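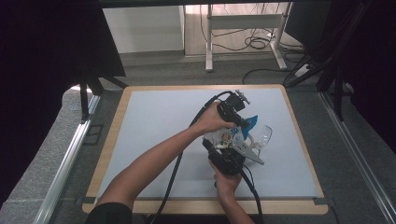
Skamov builds and services hand-held gripper systems for packaging trials and for teaching robots by demonstration. The company was started by Zahira Hartono and Akihiko Koyama, who had both worked on end-of-arm tooling and had both written more fault reports than design documents. Most of our work is done at a table. An operator holds a gripper in each hand, closes the pair on a soft or awkward item such as a printed plastic package, and repeats the motion until the data are good or something fails. Each gripper has its own black cable running off the table, and cables are the subject of much of this page.

What we do

We supply grippers in pairs, with the mounting hardware, the logging software and a service contract. We also take in grippers made by other firms for inspection. Our customers are packaging lines, university labs and two contract manufacturers. We do not sell complete robot cells. If a customer needs one, we work with the integrator and limit our responsibility to the tool and its signals.

The January fault

Visitors to this page often come from a link to our incident notice, so the facts are given first.

In January, during an endurance run on the Gurkine gripper, the jaw of one unit closed without a command while the operator was repositioning an item by hand. The jaw held for six seconds before the supply was cut at the wall. The operator had a bruised fingertip and no other injury. The run was at cycle 1749. The unit was tagged, bagged and not powered again until the log had been copied.

The cause was a broken conductor in the signal cable, inside the strain relief, where it could not be seen from outside. The break was intermittent. When the cable was bent toward the operator's forearm the position signal dropped to zero, and the controller read zero as "jaw fully open." It then drove the motor to correct an error that did not exist. The current limit worked as designed, but the limit had been set for rigid parts and was too high for work near fingers.

Three things were wrong, and only one of them was the cable:

The cable was rated for fixed routing. It had been used on a tool that moves with the hand.

The controller accepted a zero reading as valid. A real jaw position never reads zero on this sensor.

The release control was on the controller box, out of the operator's reach with both hands occupied.

We stopped shipments of Gurkine the same afternoon and wrote to every customer holding a unit. Of the 351 units in the field, 70 had the same cable and the same strain relief. All 70 were recalled and refitted at our cost. The remainder had a later cable but the same controller logic, and were updated by customers with a file and a checklist we supplied. Two customers asked us to do the update on site, and we did.

What changed

The signal range now has a dead band at both ends. Any reading inside it is treated as a fault, the motor is released and the unit will not restart until the fault is acknowledged at the controller. The hold current has a separate, lower setting for hand-held use, and this is the default. A foot pedal is supplied with every pair. With the pedal up, both grippers are limp.

Cables are now a wear part. They are replaced on a fixed schedule whether or not they show damage, and the serial number of the cable is logged together with that of the gripper. The old practice was to replace a cable when it failed, which in this case meant after it had closed a jaw on someone.

The successor tool, Grekach, was partly designed when the fault occurred. We moved its release date back and changed the connector, so that a cable can be swapped without opening the body. It uses two position sensors that are compared continuously - a disagreement between them is handled as a fault in the same way as a reading in the dead band.

How we test

Every gripper type goes through a flex test at the cable exit, a drop test and a handling test. The first two are done by machine. The handling test is done by people, because our flex rig bends a cable in one plane and a wrist does not. The January break was in a direction the rig had never loaded. We have since added a twisting axis, and the handling test is still done by people.

Test items are ordinary packaged goods and light containers. Soft packages are the harder case for us. They crease between the fingers, the jaws come to rest at a different opening each time, and a drifting sensor can hide in that variation for a long while. We therefore run a rigid gauge block between sets and compare the reading with the value on the calibration sheet.

People

Zahira Hartono is responsible for mechanical design and for the fault register. She has the authority to stop shipments without consulting anyone else, and used it in January.

Akihiko Koyama is responsible for controllers and software. He wrote the logic that accepted the zero reading and also the correction. Code that can move a jaw is now reviewed by Maruyama, an outside firm with no part in our sales.

Reporting a fault

If a Skamov gripper moves without a command, cut the supply first. Leave the cable in the position it was in, if that can be done safely, and take a note of how it was bent. Do not power the unit again to see whether the fault repeats. Send us the gripper, the cable and the log together. A unit returned without its cable can be inspected, but we may be unable to find the cause.

The full incident notice and the checklist for older controllers are available on request from the service desk. Please quote the serial number on the underside of the controller.

Page last revised April 6, 2025.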